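Part 3: Cleaning and loading the small frames

If you followed Part 2, your prints are trimmed and your work table is ready to go. I do this part on a plain white table, with the large white board laid flat on it so I'm not working straight on the tabletop. Any big flat board will do, and so will a folded blanket, though lint from a blanket gets on the glass and you'll be cursing me later!

What you need

A soft cloth in a dark color
A small bowl of lukewarm water with a drop of dish soap
The frame, backing panel and your print
A fine sanding sheet (I use 600 grit; 100 will chew up the corners)
A shallow box or tray to set things down on

Get the cloth ready

1. Wash the cloth on its own, no fabric softener. Softener leaves a film, and you only see it once the frame is hanging in daylight.

2. Dry it all the way and shake it hard outside. I like dark cloths (mine's navy blue) because you can see the dust you've picked up and know when to switch to a clean side.

3. Pull the middle of the cloth up into a loose bunch and give it a twist so it makes a soft knob. You hold the knob and dust with whatever fans out. Sounds fussy, but it stops your fingertips from pressing through onto the glass.
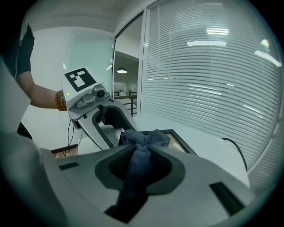
Azadeh Vahidi wrote in to say that she skips the bunching and folds her cloth into a flat pad for the glass, turning it over after each pane. The bunch is fine for moldings, she says, but on glass it left her with little streaks near the corners. Could the guide mention both?

Consider it mentioned! I tried her pad on a couple of Protwood frames and she's right about the corners. So bunch for the molding, pad for the glass. If you only want to learn one, learn the pad.

Caution: Don't soak the cloth. Dip one corner, wring it until it stops dripping, and keep the rest of it dry. Water that creeps under the edge of the glass will ripple a print, and a rippled print never lies flat again no matter how many cookbooks you stack on it.

Clean the frame

4. Lay the frame face up on the box or tray and go along the molding with the dry cloth, one side at a time.

5. If you feel a burr at a corner, take 2 or 3 light strokes with the sanding sheet and stop. Wipe off the dust before you do anything else. Black paint is thin on most of these, and once you're through it you're touching it up with a marker, which I have done, and it shows.

6. Go over the glass with the damp corner, then the pad. Tilt the frame toward a window and look along it, low down. If you have blinds, try them open and closed; I catch different smears each way.

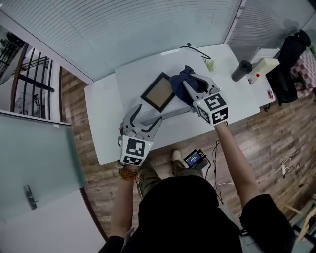 7. Turn the frame over, bend the tabs up with your thumb and slide the backing out. Keep the backing panel somewhere you won't lean on it. The cardboard kind dents very easily.

8. Drop in the print face down, then the backing, and press the tabs flat again. Start with the two long sides.

Note: The Hubmann frames have stiffer tabs than the others. Use the back of a spoon on those. Mine took nearly an hour the first time because I kept trying to do it with my fingernails.

Note: Junpei Onishi asked about acrylic in place of glass. Same steps, but skip the soap and go lighter with the pad, and please keep the sanding sheet well away from it.

When you're done

Put the cloth straight in the wash, even if it looks fine. I used to leave mine on the end of the table for next time and then wonder why the next frame had grit on it. Anything going up on the wall in the next day can stand upright on its edge. Anything being stored gets wrapped first, and how I wrap them is in Part 4, along with the hooks.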